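Sellmont, 10/12/19

Druserik opens second workshop and starts repair service for kitchen boards

Druserik, the maker of wooden kitchen goods from Sellmont, is pleased to inform customers and partners that its second workshop is now open. The new place is on Likier Street and has 900 square meters of floor. The old workshop stays in use for drying and storing of wood.

With the opening, the company also starts a repair service. Owners of a cutting board can bring it to the counter on Likier Street, or send it by mail. The board will be sanded on both sides, the cracks will be glued if it is possible, and a new coat of food-safe oil will be put on. The price is 29 dollars for boards up to 18 inches long. Larger boards get a price after we have seen them. 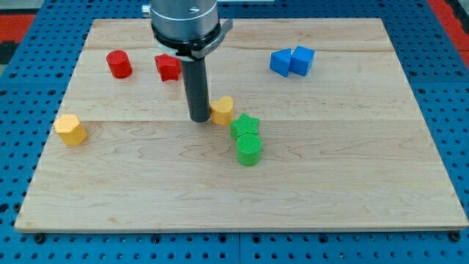 The service is open for boards from any maker, also for those which are many years old. Boards with glass or metal parts can not be accepted at the moment. Customers should count with a waiting time of two weeks, and before the holidays it can be longer.

During a trial time which began in April, the company repaired 702 boards. Of these, 129 came from restaurants and hotels. For such customers there is now a yearly contract, with pick-up every second month.

Delivery outside of the region is done together with Sukprasert, our shipping partner, which has 172 drop-off points.

The counter is open in the mornings from 8 to 12. Price lists and mailing labels can be asked for at the counter or from the Druserik press and customer office in Sellmont.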